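Why does my game want to update again?
by Kirsty Strachan 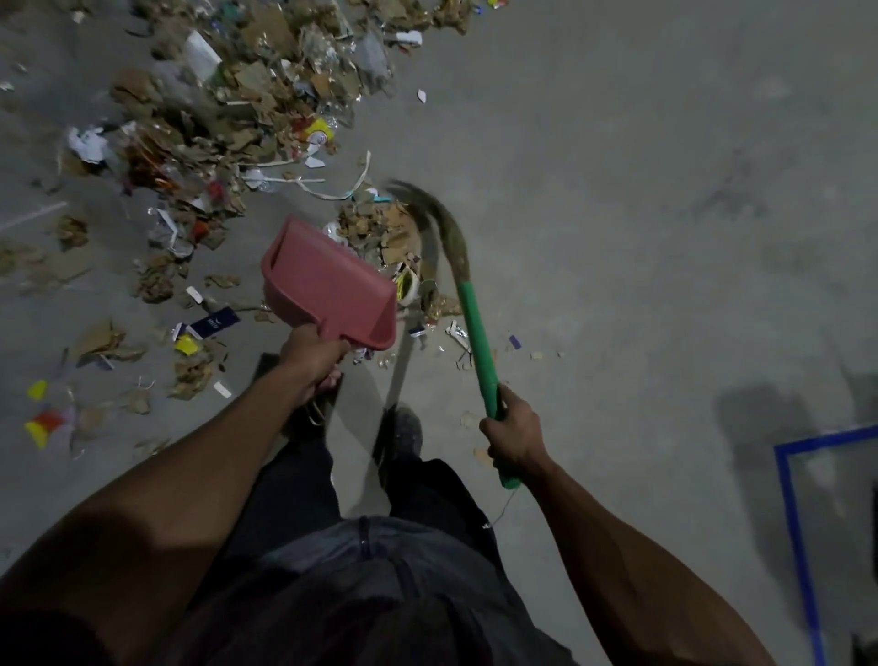 Green-handled broom, pink dustpan, plenty of rubbish to go at.

You have 20 minutes before tea. You pick up the tablet, tap on your favourite game, and a little bar appears. Updating, it says. The bar creeps along like a snail with a bad knee. By the time it gets to the end, tea is on the table and it's fish pie.

So what was it doing in there?

What is a game made of?

A game on a phone or tablet is a very long list of instructions, plus a big heap of pictures and sounds. The instructions are called code. They say things like "if the player taps here, make the frog jump". The pictures tell the screen what a frog looks like. The sounds tell your family that you are playing the frog game again.

People write the code, and people make mistakes. A mistake in code is called a bug. Some bugs are tiny, such as a hat that floats a little way above a head. Some are enormous and stop the game from starting at all.

The goat on the roof

Take Vostby, a game about running a village. You plant turnips, sell turnips, and buy more turnips. (It's better than it sounds.) In February the people who make it let players keep goats. Everybody was pleased until the goats began walking through walls. One player, Yareli Figueroa, who is 9, found hers standing on the church roof and couldn't get it down. She wrote to the makers, quite politely considering.

Aleksi Miettinen works on the game and had to find the bug. He looked through the goat instructions and there it was. Walls had been told to stop people, dogs and carts. They had never been told about goats.

"It was one missing word," he says. "I looked for it for two days. I don't want to talk about the two days."

He added the word. That small repair is called a patch, like the one on the knee of your trousers. Then it had to get from his computer to everybody else's, and that's what an update is for.

Why does it take so long?

It depends how much is being sent. Mending a goat takes very little. But makers like to save things up and send them all together, so the goat may arrive with a new map, three songs and some winter coats for the villagers. The last Vostby update was 560 megabytes, and most of that was pictures. Pictures are greedy things.

Your internet connection matters too. If your brother is watching films in the next room, you are both drinking from the same pipe through different straws. You may ask him to stop. Good luck.

Can't I just say no?

Sometimes. If you play a game by yourself, it may let you carry on with the old version, goats and all. If you play with other people it usually won't. Imagine a game of chess where your friend has been sent new rules and you haven't. There would be shouting.

Does it wipe my saved game?

It shouldn't. Your saved game is normally kept apart from the game itself, a bit like a bookmark that stays put when the book gets a new cover. Deleting the game is a different matter, and can take your village with it. Ask a grown-up before you delete anything, and then ask whether they're sure.

Words to know

Code: the instructions a game follows.
Bug: a mistake in the code.
Patch: a repair for a bug.
Megabyte: a way of measuring how much room something takes up on a computer.

Next time: Samah Salem explains why passwords have to be so annoying.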